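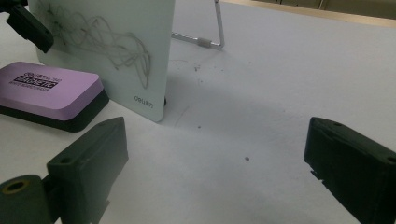

OK so I promised a thread on learning to bake rye bread and I'm finally writing it, because the loaf I pulled out this morning is the best one I've made and I can't talk about anything else.

Background: I started in March with a jar of starter from a bakery in Jultmont called Utik. They'll give you a scoop if you bring your own jar and ask nicely. It smelled like green apples and wet cardboard and I loved it right away.

First thing I had to unlearn was kneading. With wheat dough you work it until it's smooth and stretchy. Rye does not care how long you work it. You stir it like cement, you scrape it into a pan, and you wash your hands for ten minutes.

And wet your hands BEFORE you touch it! I read that in three different places and ignored it three times.

My first four loaves were gummy. Like, bend-a-slice-in-half gummy. I kept adding flour, which made them gummy and also heavy. One of them weighed 1000 grams after baking and I could have propped a door open with it.

What fixed it was more sour. Rye flour is full of enzymes that chew up the starch while the loaf bakes, and the acid from the starter slows them down. So a bigger, riper starter gives you a drier crumb. I was trying to be gentle with mine and using it young. Wrong direction!

Now I build the sour the night before and leave it on top of the fridge until it's domed and cracked and just starting to sag in the middle. If it smells like plain flour it isn't ready. If it smells like it could clean a window, go go go.

The other big one was seeds. I soak sunflower and flax in boiling water overnight with all the salt. If you put them in dry they pull the water out of the dough and you get a crumbly loaf with weird dry pockets.

Somebody asked which flour. I've been getting the whole rye from Vendinia, the little grocery by the bus depot. It's coarser than the supermarket kind and a bit sweeter. Their bags sell out early on market days so I've started buying two.

Proofing: watch the top, ignore the clock. When you see little pinholes opening up across the surface, the oven should already be hot. The first time I saw pinholes I thought I'd ruined it and started over. I had not ruined it. That dough was perfect and I threw it in the compost — still sad about that.

I dust the top with flour before it proofs so the cracks show up as dark lines. It makes it way easier to see how far it's gone, and it looks beautiful when it's baked.

Then bake it hot for the first 19 minutes, turn it down, and leave it in much longer than feels reasonable. Mine gets well over an hour. The crust should be properly dark brown.

And now the hard part, which is waiting. You can't cut it warm. You really can't cut it the same day. Wrap it in a towel and leave it until tomorrow, two days if you can stand it. The inside sets and the flavor goes from sour to almost malty.

I baked this one Friday night and cut it today, Sun 6 July, with cold butter and radishes and too much salt. Wow. I ate three slices standing up.

Wait, I just reread my first post. I said I pulled it out of the oven this morning. I pulled it out of the TOWEL this morning. Friday's loaf. I'm following my own rules, I swear!

Next I want to try one with old bread soaked and mashed into the dough, which is how Utik does their dark one. If you've done that, how much do you use? And do you toast it first? Tell me everything.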